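Keeping small toys in one wire basket

Most toy clutter is small stuff that has no home of its own. One open basket on the table solves most of it.

Choose wire over wicker. You can see what is at the bottom without tipping it out, and crumbs fall through. A rectangular one wastes less space on a shelf than a round one.

Put soft things in last. A washcloth laid over the top stops the little pieces jumping out when you carry it -- and it is there when something needs a wipe.

Empty the basket once a month. I do mine at the end of February and again when the clocks change. Anything broken goes, and household odds and ends go back to the kitchen drawer.

For tidying up with young children, make a few posting boxes. Plain wooden boxes are best, but stiff card will do. Cover each top with a different colour of paper and cut a round hole through it. Make the holes different sizes and stand the boxes in steps so that every one can be reached.

212 shares | 2 comments

Kulsoom Pirzada
Mine had sharp wire ends. I bent them in with pliers and taped over them.

Nonard
Does the paper last? Ours tore round the hole in a week -- might try felt.

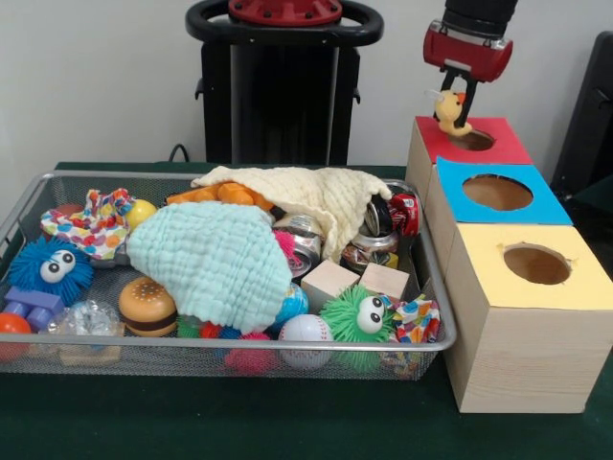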